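Ticket 244: Listing on Gruddale Road showing as "withdrawn" on the public site
Opened by: Rodrigo Bravo, Benítez Realty
Handled by: Ignacio Peñalver, Pirneo listing support
Status: Closed, November 2023

Rodrigo wrote:
Hi there, and thank you in advance, because you folks were so kind to me back in January when I lost all my open house sign-ins! I have a lovely couple selling their home on Gruddale Road. We changed the price last night, and this morning the wife called me, pretty upset, to say the house has vanished from the search page. In my own dashboard it says Active, with all 20 photos right where I left them. If I paste in the direct link, though, I get a gray banner that says Withdrawn. I promise I didn't withdraw it! We have an open house coming up and I'd hate for buyers to think it's gone.

Ignacio replied:
Hello Rodrigo, good to hear from you again, and I'm so sorry about the worry for your sellers. I can see the same banner on my end. Could you tell me whether you made the price change on our site or through Kirnix? Please don't delete the listing and start over (I know it's tempting), as that would reset the days on market and lose your saved showings.

Rodrigo wrote:
Through Kirnix, on my phone, sitting in their driveway. It spun for a while, so I may have hit Save twice. Maybe three times, if I'm being fair.
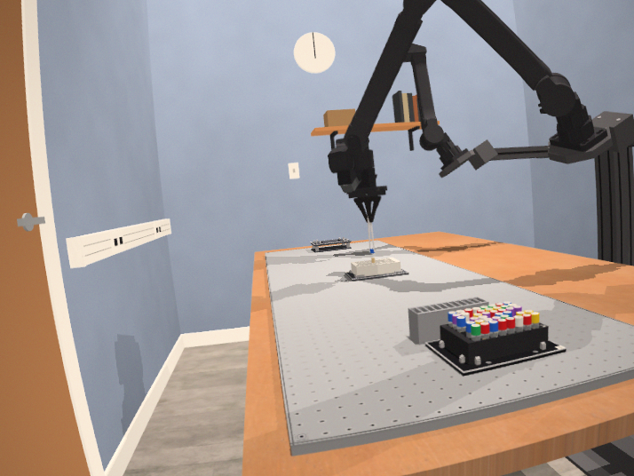

Ignacio replied:
Ah, that helps a lot. Kirnix sent us the price change and then sent it again before the first one had finished. Our side took the second one for a replacement listing and marked the original as withdrawn, while your dashboard kept showing the older status. I've removed the duplicate and pushed the original back to Active. The search page refreshes every 20 minutes, so give it a little time, then try a private browser window so you aren't looking at a saved copy.

Rodrigo wrote:
It's back! New price and everything. One small thing: the photos are out of order now, and the laundry room is first. It's a very nice laundry room, but I'd love to have the front porch up there.

Ignacio replied:
Easy one. Open Photos, drag the porch to the first spot and click Save order at the bottom. Once is plenty! I also checked the email alerts, and nearly 200 buyers with saved searches are set to get the new price tonight.

Rodrigo wrote:
Porch is first, sellers are happy, and I'm off to put out my signs. Thank you, Ignacio, you can close this one.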